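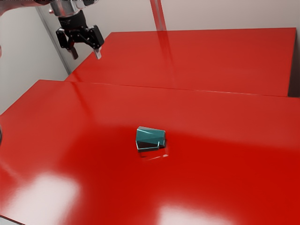

Quick one tonight, dinner's in the oven and I have maybe 20 minutes.

So the sourdough starter. Still alive! Barely. I left it on the counter at Skirnircombe while we were gone and came home to gray water on top and a smell like nail polish. Poured the water off, scraped down to the decent stuff at the bottom, fed it. Nothing. Fed it again before bed. Nothing. Third morning, bubbles. Not a lot but bubbles.

Flour is the thing I keep going back and forth on. Was using Derico, the plain white one, because the store by work carries it and I'm lazy. Switched to Miltelness whole wheat for the feedings and it woke up way faster. Could be the flour, could be the kitchen finally warming up. Not going to run tests, I have a job.

What I did this weekend, for anyone who asked:

290 grams water, pretty warm
a big scoop of starter
flour until it looked right (sorry)
salt, which I forgot untill after the first fold, again

Folded it 3 times, left it on top of the fridge, went to bed. Baked at 6 in the morning in my socks. Crust good. Crumb tight, kind of gummy near the bottom. Checked the middle with the thermometer and it said 97 Celsius so it was done, it just wasn't very good. Underproofed I think. Or I cut it too soon. I always cut it too soon.

Toast was great though. Toast fixes a lot.

Oh and the Kamel bread knife, a few people wanted to know. It's fine. Sharp, handle's a bit short for me, I've had it 2 years and haven't sharpened it. Would I buy it again, probably, if it was on sale.

Next up is rye. Every rye I've made has been a brick, so expectations low. Somebody in the comments said use a loaf pan and quit trying to shape it, wich makes sense. Also going to try the overnight thing in the fridge if I can clear a shelf. There's a giant pot of soup in there right now and it isn't going anywhere until October at this rate.

Timer. Gotta go.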